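Search this diary Search Go

10 October 2021

Up at six. Read the message from Sedgwick before coffee and wished I had waited. The arm there dropped a book again last night, and this time the left hand kept closing on nothing and drove its fingertips into the tabletop until the force limit cut in. It was a slow move and no one was inside the line, but it should have stopped well before it did. They have it powered down until we can say what is wrong.

I was sure it was their end. By the afternoon I was sure it was ours.

Got to Demgate by nine and we set up the book task the same as all week: yellow book on the chair cushion, pick it up, put it on the side table, go back to the start. I asked for short takes so we could check each one before doing the next.
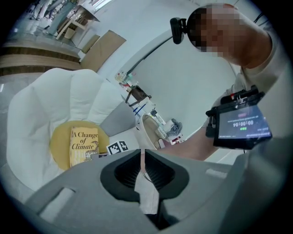
Page 28

The first few looked fine on the video, and that was the trouble all along. The video is fine. You watch the fingers close on the cover and lift and nothing seems off. The fault is in the width reading that goes with it. On the left gripper the number for how far the fingers are open lags behind, and then sometimes sticks. The fingers are open and the file says they are shut. Feed that to the arm at Sedgwick and it learns to close early and keep on closing.

I should have plotted the widths on the first day. I looked at the clips and passed them because they looked right. It took one plot, left over right, to see it. The right line goes up and down like teeth. The left one does the same for a while and then runs flat.

Once we knew, we tried to make it happen on purpose. Held both grippers out over the floor, opened and closed them together, no book, nothing to touch. Then turned the wrists. Then walked a few steps and did it again. It stuck on the walk more than on the wrist turns, which made me think of a loose plug before a bad sensor.

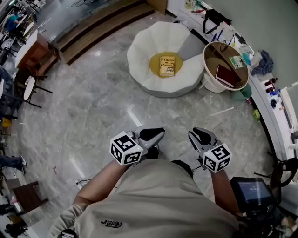
By Gwendolyn Mercado

Took the left one apart at lunch. The plug inside the handle was seated, but the little latch that holds it had cracked, so it could back out a hair and still make contact most of the time. Most of the time is worse than never. If it had failed completely the recorder would have thrown an error and we would have stopped on day one. Instead the software holds the last good number and carries on, and writes it down as if it were real.

I wrote to Hedberg about that. A held value needs a flag on it. They answered quickly, I'll give them that, and said there is a setting, off by default. I have asked for it to be on by default. No answer on that part yet.

Swapped the plug for one out of the spares drawer and put a cable tie behind it. Ran the open and close test again, then the walk, then the whole book task a few times over. Both lines moved together every time. I am not calling it fixed until it has had a full day.
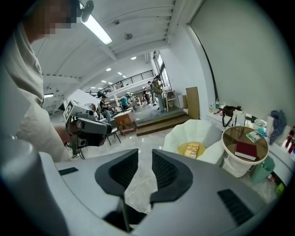 Both grippers in use on the floor at Demgate, afternoon.

Then the bad part, going back through the week. There are 265 takes in the Belemeck set for this task and 52 of them have a flat stretch on the left that shouldn't be there. Those come out. I moved them to their own folder and did not delete them - someone may want bad examples to test a checker against. The arm's model was trained on all of it, so that has to be done over too.

Sent the note to Sedgwick at four. Told them plainly that it came from us, which files, and not to power up the arm with the old model for any reason. I also asked why their force limit let it press that long. Our numbers told it to close, but a hand pushing down on a table ought to quit by itself whatever the numbers say. They are going to lower the limit and look at the log. That one is theirs to fix and I mean to keep asking.

New rule from tomorrow, taped above the desk: 2 plots before any take is passed, left and right, and the person who made the take does not get to pass it. It will slow us down.

Home late. Shoulders sore from holding my arms out all afternoon. Leftover soup. Still need to order more latches.

Contact | Copyright Gwendolyn Mercado | Back to top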